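Can a robot tidy up after the kids yet?

The engineer I met at Salier's workshop has spent most of her working life on machines that pick things up and put them somewhere else. For years that meant cartons. Now it means toys, spoons, socks and whatever else ends up on a family's table by dinner time. I asked her the question most readers ask me, and she didn't wait for me to finish it.

"No, you can't buy one," she said. "You can buy a vacuum. You can buy a mower. You can't buy the thing that clears the table."

She came to Salier from Andden, a parts warehouse where she looked after a line of sorting arms. That job, she says, was easier than people think. Every bin stood in the same place, every part was known in advance, and if something fell on the floor a person walked over and got it.

"In a warehouse you get to change the room to suit the machine. In a kitchen the room is the way the family left it. The chair is pulled out, the lamp is off, there's a cup where there wasn't one yesterday."

Her current project is called Statari. It is a pair of black fingers on an arm, a small camera at the wrist, and software that learns from people steering the arm by hand. She and a colleague repeated one cleanup chore 305 times over the spring, using foam letters and numbers of the sort children learn to spell with. The letters have to go into a bowl. A person does it in under a minute while talking on the phone.

Why foam? "It's cheap and it gives when you squeeze it. With a hard plastic block the fingers either have it or they don't. Foam lets you be a little wrong."

It also causes trouble. A piece lying flat is low to the table, so the fingers have to come down close to the surface without pressing into it. If they close a bit off center, the piece slides away or tips up. Light matters too. The arm throws its own shadow over the work, and early on the software would sometimes slow down over a dark patch as if something were there.

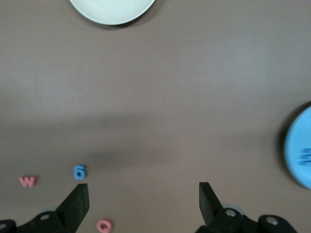

I asked how fast it goes now. On a good day, she said, the arm moves 5 letters in 2 minutes. On a bad day it goes back for the same one again and again, and somebody has to stop it.

"People watch it and they want to help. They reach in. I've done it myself."

Her view of the competition is mixed. Thammasiri, a company that sells folding machines to hotel laundries, has told its customers to expect a home version. She has seen the hotel machine run and thinks it is well made. She doubts the home version will come soon, for the same reason she left warehouses: a hotel towel is always a hotel towel.

On the shop floor she is more hopeful. Packing small orders, loading trays and sorting returns are jobs she expects arms to be doing in ordinary businesses before long, with one worker keeping an eye on several of them. At home she would start with something dull, such as moving dry dishes from a rack to a shelf, and leave anything hot or sharp for later.

And the price? The arm on her bench costs over 15 times what she paid for her dishwasher. "And the dishwasher works every night," she said.

She has two children and a table covered in crayons. I asked who clears it. She does, mostly, or it waits until Saturday.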